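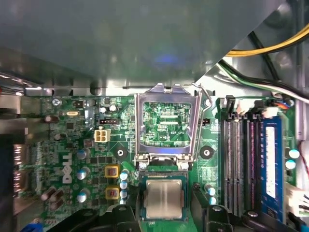
4.2 Opening the case

By the second week of fieldwork we had stopped asking technicians at Estrella which part of a refurbishment was difficult. The answer was always "the screws," delivered with enough patience to end the conversation. The work logs tell a different story. Of the 242 desktop computers that passed through the Pruvasholm workshop during the study, the longest notes were attached to the processor and its socket, a part of the job that involves very few screws and a good deal of holding one's breath.

The formal procedure, as it appears in the Kunero job sheet, has a single line for this stage: "Inspect/replace CPU." The slash is doing heavy work. Between its two sides a technician has to remove the cooler, clear off the old thermal paste, release the lever, lift the load plate, take out the processor, look at the contacts in the socket, and decide whether what they are looking at is a bent pin or a reflection. Jomar Padilla, who trained most of the bench staff during our stay, allowed trainees as long as they liked for this last decision. The job sheet allowed 60 seconds.

The socket is an unusual piece of hardware in that almost all of its moving parts exist to stop something else from moving. The plate presses the processor down onto the contacts, and the lever holds the plate. In a land grid array socket the pins belong to the board, with flat pads on the underside of the processor, so that a careless placement tends to ruin the more awkward item of the two. A processor can be swapped from a tray. A board has to come out of the chassis with every cable it owns, and it is at this point that the screws do become difficult.

Trainees came to the bench with sensible instincts about force, most of which were wrong here. They pressed on the processor, which should be lowered and left alone, and were timid with the lever, which needs a firm push and may creak as it goes down. Erlinda Cruzado described the closing motion as "the sound of money, going one way or the other." We coded 12 distinct terms for this sound in the interview transcripts. "Crunch" was the most common and "normal" the least, although everyone we asked agreed that it was normal.

4.3 Looking as a separate task

Our original coding scheme treated inspection as a pause between manual steps. This did not survive its first Tuesday. Boonsong Meesuk spent most of that morning tilting one board under a desk lamp, and under our scheme he had done nothing at all, a finding he asked us to reconsider. The revised scheme gives looking its own category, with subcodes for changing the light, changing the angle, and consulting a colleague who then changes both.

Orientation was checked in several ways. The small alignment notches are the official method. Technicians also used the corner marking, the direction of the lettering on the heat spreader, and in one case the memory of how the last one had gone in. The last method is fast and works well until a different model of desktop arrives.

A seated processor also looks much the same to a casual visitor whether or not the cooler is ready to go on (Figure 3). Ronaldo Evangelista kept his coolers on a separate shelf for this reason, and would not fetch one until the lever was down. We first recorded the walk to the shelf as wasted motion. He pointed out that it was the only step in the procedure he had never had to do over.
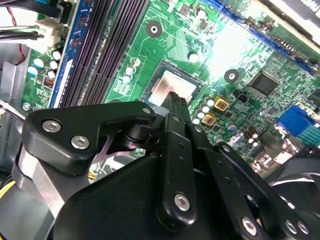 Figure 3. Processor in the motherboard socket, no cooler installed. Memory slots at upper left.

4.4 What the sheet leaves out

The accounts above suggest that the one-line entry for the processor is short because its authors already knew how to do it. Maribeth Barredo, who wrote the current version, confirmed this and offered to add a second line. The draft she circulated in October read "Inspect/replace CPU carefully." It was adopted, and note length in the logs did not change.

We do not read this as a failure of documentation. Experienced staff used the sheet chiefly to prove that a stage had been done, and for that purpose a slash serves as well as a paragraph. Trainees got their instructions from the next bench over. The cost of the arrangement falls on anyone working alone, a condition we observed mainly at lunch, and one that Section 5 takes up in connection with the Rernex trial sheets.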